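Saturday, evening

Fourteen days now in the flat in Flerberg, and I begin to know which stair makes the noise. 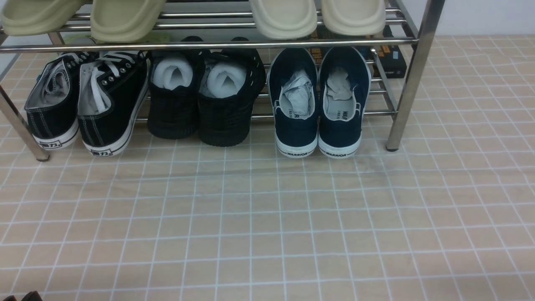

Slides on top, shoes on the floor.

I slept badly because of the rain and woke at five. I made tea and read again the letter from Frauke. She writes that the language course in June has one free place, but the fee is 302 and I must answer soon. I think I will say yes. My spoken Norwegian is still poor, and at the bakery they change to English before I have finished my first sentence.

In the morning I took bus 52 to the harbour with Jamie. He wanted to see the old ropeworks, but the door was locked, so we walked along the water as far as the small lighthouse and ate our bread there. He talked a lot about his brother. I listened and did not give advice, and I believe this was right.

Shirley telephoned after lunch. Her knee is better and she goes into the garden again, only with the stick. She asked if I eat properly. I told her about the fish soup – I made too much of it and have eaten it for three days – and she laughed so long that I had to laugh too.

I must still write to Tin-yau about his books. The grey one by Sorensen I have not opened, I am ashamed to say.

Now it is past ten and still light outside. I have hung my coat over the window, because the curtain is too thin. Tomorrow: wash shirts, answer Frauke, buy onions.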